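Harnow Opens a Second Kitchen Shop in Crenshaw

FOR IMMEDIATE RELEASE — 11/21/19

I've been wanting to write this one since April, so here goes: Harnow is opening a new shop on Flurlow Street in Crenshaw! It's our second store, and it's a good bit bigger than the first (2,000 square feet, and I've already filled most of it with baking pans).

We sell everyday kitchen stuff — pots, knives, mixing bowls, the odd gadget I couldn't talk myself out of. At the new place we'll also have a real teaching kitchen in the back, with room for 9 people at a time. Classes start with soups and sauces and run 2 hours, and you eat what you make.

We're also bringing in the full Pleltutus line of bakeware, which folks in Crenshaw have been driving over to our old store to get. No more driving!

Opening week, bring in any old pan you're done with and we'll take 3 dollars off a new one. It doesn't matter how beat up it is, I've seen worse in my own cupboard. A covered saucepan is still the first thing I tell people to buy when they're setting up a kitchen, blue with a purple handle if you like some color on the stove. 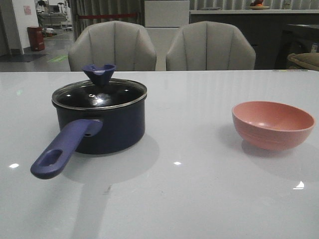
Press Contact

Call or stop by the Harnow front desk during store hours and ask for the press folder. Reporters are welcome to sit in on a class.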